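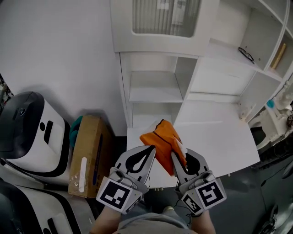 ## Why we lost 18 recordings in December

I should have written this earlier. For one task we hold something orange and soft between the two grippers and fold it slowly. At Sturkham we wanted 200 good recordings, and 18 of them had to be thrown away.

The fault was in the left gripper. Its fingers stayed closed for a moment after the hand had opened, so the log said "open" while the material was still being pulled. Ivana Pereyra noticed it first, when she compared the log with her own video. I had blamed the Brekel software, and I owe it an apology.

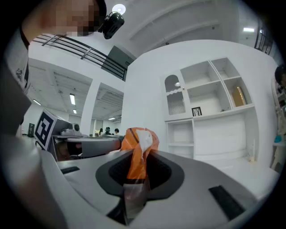 *Orange plastic pushed into a gripper, during our work at Sturkham.*

The cause was a small spring, tired after 500 cycles. It is a safety matter too, for a finger can be pinched in the same way. Now we test both grippers before each session, and I keep 2 new springs in my bag.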